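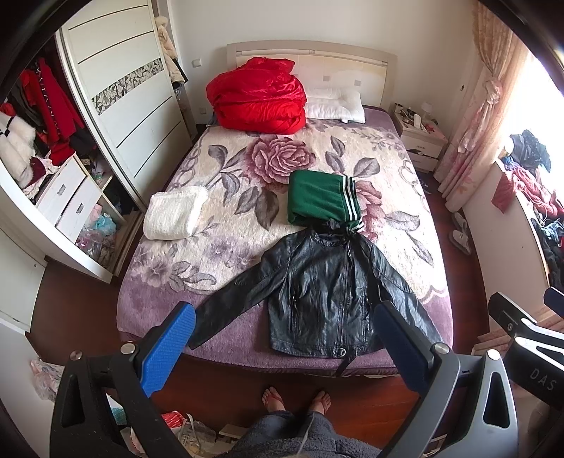 A reply from last year's group, read out at the start of the session, objected that care labels are written for the manufacturer's protection and tell the household very little. The objection is a fair one and the unit returns to it in section 4. Students should keep it in mind while reading the sections before it.

Search this site Enter keywords Go

Textiles in the Home: Unit 3 – Fibre, Finish and Aftercare
Pistwood College, Department of Domestic and Consumer Studies

1. Purpose of the unit

Unit 3 deals with the care of clothing and bedding between purchase and disposal. It assumes that students have completed Unit 2 and can tell a woven cloth from a knitted one by eye and by hand. No laboratory work is required, although the practical sheet in section 6 must be handed in before the written paper.

The unit uses three terms throughout. "Fibre" means the raw material, such as cotton, wool or polyester. "Construction" means the way in which the fibre has been made into cloth. "Finish" means any treatment given afterwards, including dyeing, printing, brushing and coating. Marks are regularly lost by students who describe satin as a fibre. Satin is a weave, and may be made from silk, polyester, acetate or a blend. An answer which says only that an article "is satin" has not given the examiner enough to judge how it should be washed.

2. Fibre groups and their behaviour in water

Cotton and linen are plant fibres. They are stronger wet than dry and will stand hot water, rubbing and most household detergents. Their weakness is creasing, together with some shrinkage in the first few washes where the cloth was not treated at the mill.

Wool is covered in fine scales. Heat, moisture and movement together cause the scales to lock, and the cloth felts. Felting cannot be reversed. Students should note that a gentle soak in cool water does less harm than a short, rough wash, and that sudden changes of temperature between wash and rinse are to be avoided.

Polyester and nylon take up little water and dry quickly. They soften with heat, so that a crease set by a hot wash and a fast spin may be hard to remove. They also hold on to oily soil, in particular at collars and cuffs. Viscose loses a good deal of its strength when wet and should be supported with both hands when lifted from the water.

Leather is a skin and has no yarn or weave. It is included in this unit for the reason that it is stored and worn alongside cloth. It should not be machine washed unless the maker states that it may be. Water removes some of the oils which keep it supple, and drying it on or near a radiator makes matters worse. Surface dirt may be taken off with a cloth that is barely damp. A leather garment should be hung on a broad, shaped hanger, away from direct sunlight, and never in a plastic cover – the skin needs some movement of air.

3. Printed and dyed articles

Colour may be applied to the fibre, to the yarn or to the finished cloth. Where a pattern has been printed on one face only, the reverse will normally be paler, and this is a useful check when sorting an unlabelled article. Pigment prints sit on the surface and are worn away by rubbing. Reactive dyes join with the fibre and are generally faster to washing.

Deep reds, purples and blacks deserve separate treatment for the first few washes. The usual test is to dampen a hidden seam, press a piece of white cotton against it and inspect the cotton for colour. If colour has passed, the article is washed alone or sent out for cleaning. Bedspreads with a border in a stronger shade than the middle should be tested at the border.

Pile and plush fabrics are to be dried without pressure on the face. Where pressing is needed at all, it is done from the back with steam, and the pile is raised afterwards with a soft brush.

4. Labels and what they leave out

A care label gives the harshest treatment which the article is expected to withstand. It does not say that this treatment is needed, nor how often. The wash tub symbol carries the highest temperature allowed; a bar beneath it calls for milder action, and two bars for milder action still. The triangle refers to bleach, the square to drying, and the circle to professional cleaning. A cross through any symbol forbids that process.

The Vasness survey, which is set reading for this unit, collected 300 worn articles from households and compared each label with the condition of the cloth. In 181 cases the label could still be read in full. The remainder were faded, had been cut out, or had frayed at the seam. The authors suggest that a household record would serve better than reliance on the label alone. Students are asked to consider whether such a record is practical in a shared house.

The survey does not distinguish between labels removed by the wearer and labels which came away in use. Credit will be given for noticing other limits of this kind.

5. Bedding and bulky items

Filled articles present two difficulties: weight when wet, and slow drying at the centre. A comforter which fills the drum when dry will not be rinsed properly. It should be possible to place a hand flat between the load and the top of the drum. If it is not, a larger machine should be used.

Storage comes after complete drying. Filled articles should be folded loosely or rolled and placed on a shelf, and should not be left under a heavy load for a whole season. Vacuum bags save space, but feather and down fillings recover from them poorly. Pillows are aired each time the bed is changed.

Garments put out on a bed for sorting or packing should lie on a clean, dry cover. Zips and metal studs are kept clear of satin and other smooth weaves, where a single pulled thread will show across the cloth.

6. Practical sheet

Each student chooses one garment and one item of bedding from home. For both, record the following:

– fibre content, as labelled, or as judged by handling if no label is present
– construction
– any finish, with the reason for believing it to be present
– the care symbols, drawn and explained
– the result of the hidden seam test, if the article is coloured
– a recommended method of storage

The sheet should be accompanied by a commentary of 600 words. Tables and drawings are not counted. The sheet is marked out of 100 and forms part of the unit total. Work submitted after the April deadline is capped at the pass mark unless an extension has been agreed in writing.

7. Reading

Skinner, chapters on fibre and finish. The library holds two editions; either may be used, but page references must state which.

The Vasness survey, main report and appendix on labels.

Undow factsheets on leather care and on the storage of filled articles, available from the department office. The older factsheet on moth prevention has been withdrawn and should not be cited.

Students who have not yet collected a fibre sample card should do so before Unit 4, which begins with identification by handling.

Last updated: November 2020
Filed under: Course handouts, Textiles, Year 1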